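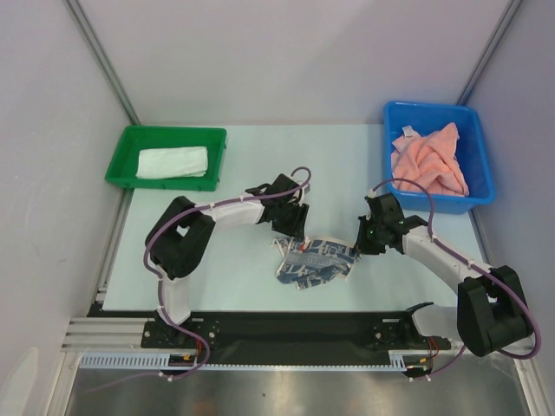 When should the kitchen towels go in the wash? Every couple of days at our house, and sooner if they smell sour.

I grew up near Dadbridge with a mother who boiled hers, bless her, and I still can't quite trust a cool cycle – so mine get 30 minutes on warm with half the soap the box suggests.
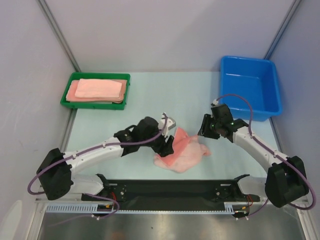
Fabric softener I gave up years ago, as it leaves a film and the towels stop drinking up spills.
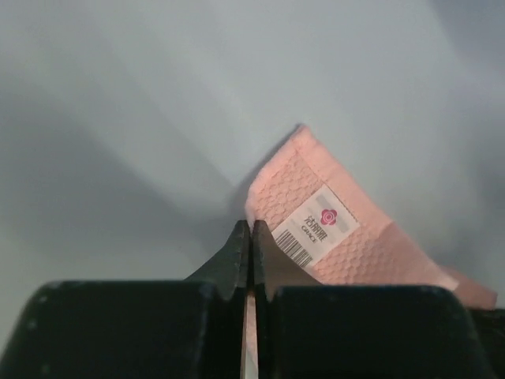 Photo: Postma

Next month, dear readers, stains! Do send me your beet stories.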